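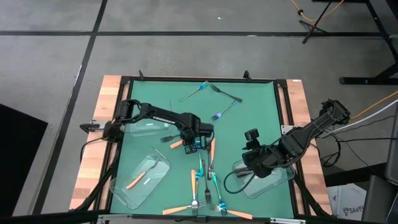

The tableware sorting benches were the second stop on our visit to the Kultthorpe site in May 2023, and they held the group's attention longer than any other. Plona uses the site to try out cutlery and small serving dishes before they are offered to school and hospital kitchens. Forks and knives are laid out on a green surface together with clear dishes, and the pieces are mixed on purpose. An orange-handled knife lay in one of the rectangular dishes, while forks with blue-tinted heads were spread toward the top of the mat. Our hosts explained that a handle color must be easy to pick out against the mat and through the side of a dish.

The site was opened in December and occupies 672 square meters on one floor. Around 4,000 pieces are held in the storeroom, grouped by handle and finish. Visitors were given time to handle samples from the Drinimia range, which is intended for cafeterias that wash and re-sort their own flatware. Several members of our group asked about tray depth – a matter of some importance to kitchens with narrow shelving – and were referred to the printed specifications.

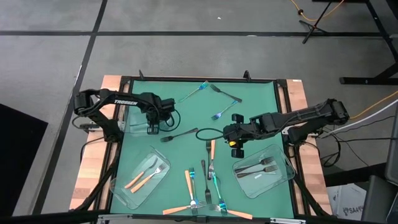 Forks with light orange handles in a tilted clear tray.

After a short break, the group discussed storage on the serving line. Forks may be laid flat in a shared container or stood in small cups, and the site keeps both arrangements for comparison. In one case, pale pink plastic forks lay together in a clear container, with a purple one in a small cup nearby. Opinion among our members was divided. Those from smaller kitchens favored the cups, which take up little counter space.
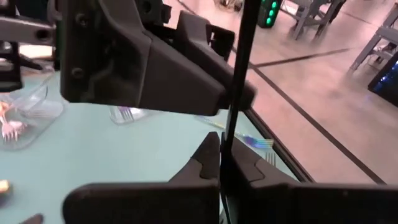
Arrangements for Future Visits

Groups of up to five may apply to the Brynjólfsdóttir office in writing. Tours last 3 hours, and closed shoes are required.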